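Print this article | E-mail to a friend

The Long Lunch Gets Shorter

By Latrice Rosenthal

The dining car on the Cetville line had tablecloths until July. They were not good tablecloths. Mine had a burn the shape of Ohio, and I was fond of it.

The railroad has replaced lunch with what its brochure calls "grazing," a word I had associated with animals that get eaten later. You board at Clirkthorpe, ride six hours, and graze.

Américo Salgado cooked on this route for 19 years. He made a bean soup that people planned trips around, and an omelet they planned around avoiding. "The train leans left after the bridge," he told me. "So did everything I fried." He now runs a lunch counter near the depot and has not been back on board.

Diane McKinnon, the line's head of passenger service, would like it known that complaints are down. I asked whether passengers were down too. She said she would look into it, and offered me a mint.

I rode out with Nurhan Şimşekoğlu, a retired schoolteacher who takes the trip twice a month to see her sister. She brings her own lunch in a cookie tin: cold chicken, pickles, a folded napkin. By the second stop, two strangers had moved to sit nearer the tin.

I had a sandwich in plastic wrap and a bag of puffed rice crackers, and I ate them facing backward.
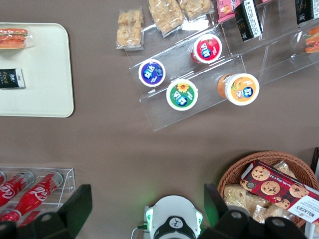

What the Sister Serves

Lamb, it turned out, with rice, at a table that stayed level. I was asked to stay for supper and I did not pretend to think it over.

Contact us | © 2022 Funik Magazine | Back to top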